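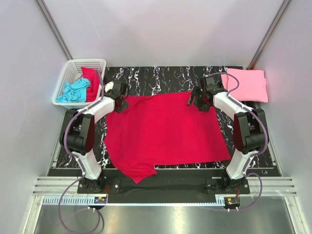
Both grippers at the upper corners of the red cloth, basket and finished pink stack at the back.

Ticket: Folding demos rejected by episode checker, "no contact, left"
Status: Open (reopened by customer)
Product: Rovari recorder and episode checker
Opened by: Abenezer Abdella
Support contact: Jailson Araújo

Abenezer Abdella
We recorded 500 folding episodes for the Adugna batch. The checker kept 414. Every one of the rejected ones has the same reason code, "no contact, left", which is supposed to mean the left gripper never touched the cloth. I have watched 20 of the rejected episodes from start to finish and the left gripper is on the cloth in all of them. The fold gets finished in all of them too.

I don't want to re-record. I want to know what the checker thinks contact is.

Jailson Araújo
Thanks for the report. That code usually comes up when the operator closes the gripper above the cloth and the cloth isn't actually held. Could you run the gripper calibration on both arms and send us the output? It would also help to know whether the operators changed during the batch.

Abenezer Abdella
Calibration output attached. Both arms pass. They passed before the batch as well, and that output is in the same archive.

Operators did change, yes. The rejects are spread over all of them. If this was one person's bad habit I would expect it to pile up under one login, and it doesn't. I'd like to get past the "operator error" step if we can, we spent most of February on that with the last ticket and the cause was a timestamp.

Jailson Araújo
Understood. Calibration looks fine on our side as well. We compared a few of your accepted and rejected episodes and the rejected ones do contain longer stretches where the left fingers stay at one opening. The checker reads a change in finger opening, followed by a hold, as contact. Are the operators trained to grasp with both hands throughout?

Abenezer Abdella
No, and they shouldn't be. Look at how a shirt gets folded. At the start you want both upper corners, so both grippers pinch. Once it has been folded lengthwise, one arm works the top end and the other one just leans on the lower part so the whole thing doesn't slide toward the front of the table. Nothing is pinched on that side. It's a press.
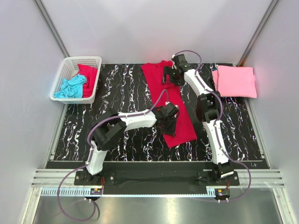
So if your rule is "opening changed, then held", a press will never count, however hard the arm is leaning on the fabric. And a good operator presses more than a beginner does. My suspicion is that the checker is throwing out our better episodes and keeping the fumbling ones. I can't prove that yet, but it worries me more than the lost count does. We train on what's left.

Jailson Araújo
You're right that a press without a finger movement wouldn't register under the default profile. There is a second profile, "surface tasks", which also looks at arm effort. Please set contact_profile to surface in the project settings and run the checker again on the rejected episodes. No re-recording needed.

Abenezer Abdella
Did that. Most of the rejects now pass. 4 still fail, same code.

Before anybody closes this: I also ran the surface profile over a handful of recordings where I deliberately kept the left arm parked off the cloth and did everything with the right. It passed two of them. So the profile has gone from missing real presses to accepting an arm that's holding itself up. I assume effort goes up when the arm is reaching far out over the table, contact or no contact. Is there any gravity compensation in that number at all?

Jailson Araújo
I've asked the team. The effort value is taken as reported by the arm and isn't corrected for pose. There is an open request for it. As a workaround you could raise effort_min until the parked recordings fail.

Abenezer Abdella
I tried that before writing. Any value high enough to fail the parked ones also fails light presses near the front of the table, where the arm is tucked in and the load is low. One threshold for the whole table won't do it. I doubt a better number exists.

What we're doing for now, in case someone at Dralport finds this ticket (they use the same recorder with Trernitz mounts and I'd guess they see the same thing):

1. Default profile stays on. Rejects are moved to a review folder and not deleted. Check your settings, because delete is what ours was set to.
2. A person watches each reject and tags the episode "pinch" or "press" for the left arm.
3. Press episodes go back in with the tag, so we can train with and without them and compare.
4. Surface profile stays off.

It's slow and I don't love it. I'd still take it over a pass mark I don't believe.

Jailson Araújo
That's a reasonable approach. I've linked this ticket to the request for pose-corrected effort and updated the help page so the code reads "no grasp detected" in the next release. Can I set this to resolved?

Abenezer Abdella
No. Renaming the message is fine and I'm glad of it, but the check still can't see a press. Please also look at the 4 that fail under both profiles. I uploaded them on 20th April with joint logs. In one of them the effort trace for the left arm is flat from beginning to end while the arm is plainly moving, and that looks to me like a logging fault and nothing to do with thresholds.

Jailson Araújo
Confirmed on that one, the left effort channel is all zeros. Checking the other three now. Leaving this open.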